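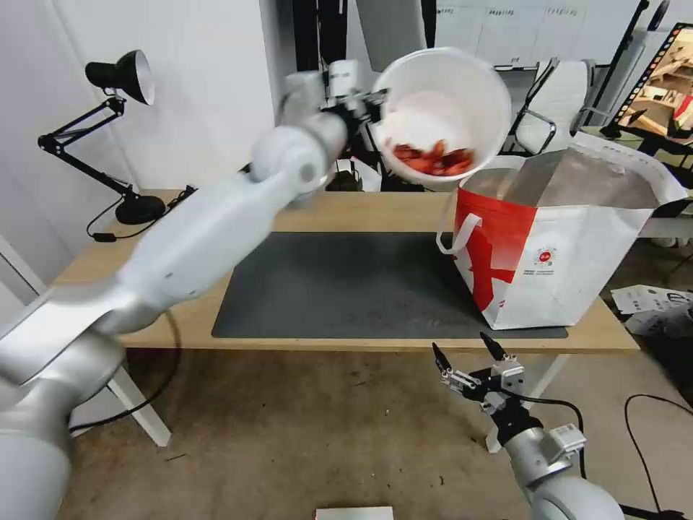 Slide 1: White bucket tipped over a red-and-white bag

What Does Your Rig Weigh?
Notes for the winter owners' meetup, Beluvero Campground hall, February 11, 2023

Opening

Say hi, thank Gualtiero for the hall and the coffee. Remind people the restrooms are through the side door and the other door sticks.

Start with the question. Who here knows what their motorhome weighs? I mean loaded, with you in it, the day you pull out of the driveway. Give them time to put hands up. Then ask who has had it on a scale in the past two years. Wait again.

I drove mine for four seasons without knowing. I knew the length, I knew the height (it's on a strip of tape over the sun visor, I'm paranoid about drive-throughs) and I knew what kind of mileage it got going uphill, which was terrible. I couldn't have told you the weight to save my life.

My rig, quickly

It's a Gamage, 21 feet, the rear kitchen layout with the bed over the cab. We bought it used from a couple in Brustska who had kept every receipt since new, bless them, including one for a replacement soap dish. It came with an awning, a bike rack, a second battery and a big steel storage box bolted on the back. I thought, wow, look at all these extras! Remember the extras, I'm coming back to them.

Last September we did the long loop, 3,222 miles door to door. Mountains, desert, home along the coast. Somewhere on the second day I noticed the steering felt light. Hard to explain if you haven't felt it. You turn the wheel and there's a little pause before the nose agrees with you. Trucks going by would push us around more than I remembered. I blamed the wind. Then I blamed the tires. Then I blamed Leszek, who was driving at the time.

(Leszek will probably be sitting near the front. Let him answer back.)

The scale

We stopped at a truck scale because we needed fuel and it was right there. If you've never used one, it's easy and the staff have seen every kind of silly question. You drive up so the front wheels are on one plate and the rear wheels are on the next one, you push the button, you tell them you're a motorhome, and they tell you to come inside for your ticket. Park before you go in. I left it on the scale, and there was a man in a cattle truck behind me who had opinions.

The ticket gives you the front axle, the rear axle and the total. Our total was fine, under the limit on the door sticker with a little to spare. I was so pleased with myself. Then Leszek read the rear axle number and compared it to the sticker and we were over by 315 pounds.

Pause here. Let that one sit.

So the whole rig was legal and the back end was overloaded, at the same time. And the front was carrying less than it should, so there you have your light steering. If I'd only looked at the total I would have driven off happy.

Words on the sticker

Keep this part short, last year's talk lost people here.

The gross vehicle weight rating is the most the whole thing is allowed to weigh with everything in it. People, dog, water, fuel, soup, all of it.

The gross axle weight rating is the most each axle can carry. There's one for the front and one for the rear.

The cargo number, the one on the yellow or white sticker, is what's left for your stuff. Read what it says about water and passengers, the wording isn't the same on every rig. And it was worked out when the rig left the factory. If a dealer or an earlier owner bolted something on later, the sticker may know nothing about it. My sticker had never heard of the steel box.

If you tow, there's a combined rating too, and the weight of the trailer tongue comes down on the back of your rig. I don't tow, so please ask one of the people who do, I'd only be guessing.

Why the back end is sneaky

Do the seesaw with the broom handle. Broom is in the closet behind the stage. Two chairs for the wheels, broom across them, one end sticking out past the back chair. Hang the shopping bag on the end that sticks out and let people see the front lift off.

Anything behind the rear axle puts more than its own weight on that axle, and it takes some off the front while it's at it. A long overhang makes it worse. Ours is long. So our box full of tools, the bikes, the spare propane fittings, the folding table, all of that was hanging out there prying the nose up.

Put something heavy between the axles and they share it. Same stuff, same total, very different ticket.

What we took out

We emptied the box in the driveway when we got home and I made a list. I'm going to read some of it, because I think a few of you own the same things.

Two complete socket sets. A cast iron Dutch oven and the cast iron lid from a different Dutch oven. Leveling blocks, plus the older leveling blocks. A tow strap I could not lift with one hand. A bag of patio sand, and neither of us remembers buying it. Enough canned tomatoes to open a restaurant. A drill, its charger, and the charger for a drill we no longer own.

Then we took off the steel box itself. I sold it to a fellow with a flatbed and he was thrilled. We kept the bikes, we do ride them, but the tools moved to the locker under the dinette.

Water

Water is a bit over eight pounds a gallon. People tell me they always travel with the fresh tank full, just in case. Fine if you're heading for the desert. If you're going from one campground with a tap to another campground with a tap, you're giving the water a ride.

Find out where your tanks are, though, before you drain anything. Ours are both behind the axle. If your fresh tank is up front and your gray tank is at the back, the weight moves backward every time somebody takes a shower. Dump the gray before you drive whenever you can. I know we all hate doing it on a cold morning.

Tires

I did buy tires too. I spent 600 dollars on the back ones the week after we got home, and I don't regret a penny. Running over the axle limit is hard on them and I couldn't see what might be going on inside the sidewalls.

Set the pressure from the weight ticket and the tire maker's load chart. Check them cold, before you drive. Look at the date code as well as the tread. Motorhome tires often get old before they wear out, sitting in the yard. If the chart confuses you, take the ticket to a tire shop and have them read it with you. The number on the tire itself is a maximum, and I've met plenty of people who just pump up to that and call it done.

The notebook

I keep a Trunel notebook in the door pocket, the kind with the waterproof pages. Every weigh-in goes in there with what was on board: fuel level, tank levels, who was riding, bikes on or off. A ticket without that is hard to compare with anything later. Hold the notebook up. Yes, that is coffee on it. The pages are waterproof, the cover is another story.

Homework before spring

Pack the way you would for a real trip. Don't cheat and leave the chairs at home. Fill the fuel, put everybody in, go to a scale and get all the numbers. Write them next to the ratings from your door sticker. If an axle is over, move things first and then take things out. If it's still over after that, talk to a shop before you drive any distance on it, and please don't let anybody sell you stiffer springs on the promise that they raise your rating. They can make it sit nicer. The sticker stays the same.

If one side looks lower than the other, ask about getting each wheel weighed separately. The truck scale won't show you that.

Questions

Likely ones: motorcycles on the back, generators, whether roof racks count (yes, everything counts), and somebody will ask about solar panels. Panels are light, batteries can be heavy, look up what yours weigh.

If time runs short, skip the water section and point people to the handout by the coffee urn. Leszek has the spare copies. Put the broom back.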